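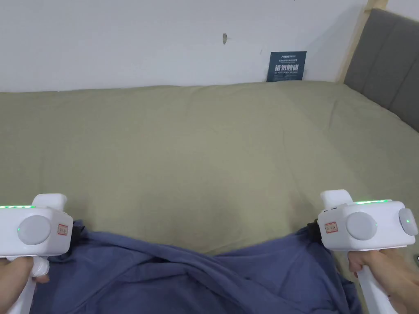 4.2 Learning to fold with someone else's fingers

Before the study began, most of the people who prepare rooms and sort clothing for Zakico had folded things with their bare hands for the whole of their working lives, and they were very good at it. We say this at the outset for the benefit of readers who come to this section from the engineering side, and who may be tempted to think of the folding as the simple part. The work at the two sites, Tang and Ciment, is ordinary housekeeping: beds are made up, garments left on them are shaken out, folded and put by, and the next room is waiting. What changed in November was that part of each shift was now done with a pair of hand-held grippers from the Troser kit, so that the movements could be recorded and later used to teach a folding robot. Figure 3 shows this kind of work from the wearer's own viewpoint, with a gripper in each hand and a crumpled blue-purple cloth, probably a garment, between them on the bed.

The first thing almost everyone told us was how slow they felt. A person who folds a sweatshirt without thinking about it has to begin thinking about it again, and that can be quite an uncomfortable feeling when you have colleagues on either side of you who know how quick you usually are. One woman at Ciment compared it to buttering bread in mittens, and then, a little later and rather kindly, said that the mittens were getting thinner. Fingers can feel where a seam runs or where two layers have stuck together, and the grippers pass on very little of this. People therefore began to look for things they had always found by touch. They leaned in closer, they turned garments over more often, and several of them took to lifting a bunched garment by two edges and letting it hang for a moment so that its own weight would show them which way round it was.

We collected 687 folding episodes across the two sites, of which 151 were set aside by the workers themselves. This second number deserves a word or two. Under the arrangement agreed with Zakico, whoever had done the folding could withdraw an episode before it left the site, and did not have to say why. We had expected the rule to be used mainly for mishaps, such as a dropped garment or an interruption at the door, and it was used for those. It was also used, quite freely, for folds that had come out perfectly well as far as we could judge, but which the person thought untidy. "I wouldn't leave it like that for a guest," we were told, "so I don't want the robot leaving it like that either." We have come to think of these withdrawals as a form of skilled judgement in their own right, and we return to them in Section 5.

The grippers altered the rhythm of the day as well as the movements. Recording was kept to 30 minutes at a stretch, a limit the workers asked for after the first week, when wrists and forearms had begun to ache from holding the handles upright. In the early days the person recording tended to work alone, with the rest of the team finishing the other rooms around them, and we heard some grumbling about this from both sides. Those recording missed the talk, and those who were not recording felt, with some reason, that they were carrying the remainder of the shift. The team at Tang sorted this out among themselves by recording in pairs and swapping over, one folding while the other stripped and made the beds nearby, and Ciment took up the same habit once word of it had travelled. The talk came back, and so did a good deal of friendly advice about how to hold a sleeve.

As for the robot itself, feelings were mixed and they stayed mixed. Some people were plainly proud that their way of folding was the one being copied, and wanted to know whether the machine would do the collar as they did it or in the way set out in the staff handbook, which hardly anybody follows. Others asked us what would happen to their hours. We could only pass on what Zakico had told us, that no posts would go during the trial, and we noticed that this answer was listened to politely and believed to varying degrees. One man who had worked at Tang since it opened said that he did not mind teaching a newcomer, having taught plenty of them, but that he would have liked to be paid as a teacher while he was doing it. The matter of a recording allowance was raised at the next staff meeting and was still under discussion when our visits came to an end.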